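Two Grippers, One Winner, Sort Of
Print | E-mail this page
Reading time: 2 min
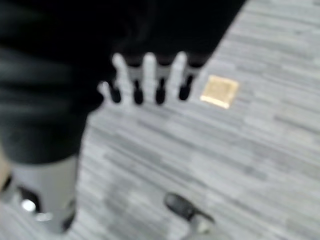 By Ulla Toivonen | Tratville | 1/24/20

Aino Jääskeläinen has spent the winter deciding between two grippers, and she would like it known that neither has thanked her.

"The Plerkum is gentle and slow," she says. "The Lindqvist is quick and has opinions."

Both went onto the same arm, with the same small camera at the wrist, and each got 34 tries at the same job: pick up a small flat thing from the floor and put it in somebody's hand. Flat things are miserable. The fingers slide over them, or press down and push the floor away, which the floor resists.

The Lindqvist managed 20. The Plerkum managed 16 and took nearly twice as long, though Jääskeläinen noticed that people held their hands steadier for it. "You can't put that in a table," she says. She has put it in a table.

The wrist camera gave her more grief than either gripper. When the arm swings, everything goes to soup. "I have a hand with four fingertips and no edges. I have shoes. I have one golden square that I could pick out anywhere, and the software couldn't." A shorter exposure helped, until the lights in the Grevenstead workshop turned out to be too dim for it.

Would she buy the Lindqvist, then? She thinks about this for longer than the Plerkum takes to close.

"For boxes, yes. For handing things to my mother, no."

She plans to run the whole thing again in February with softer pads on the Lindqvist and a lamp.

Comments (3)

Niilo Kuusisto
Did you try tilting the wrist before closing? Helped us with flat parts.

Pirjo Lehtinen
16 out of 34 is better than I do with coins and gloves on.

Orvokki Kuusisto
Which pads?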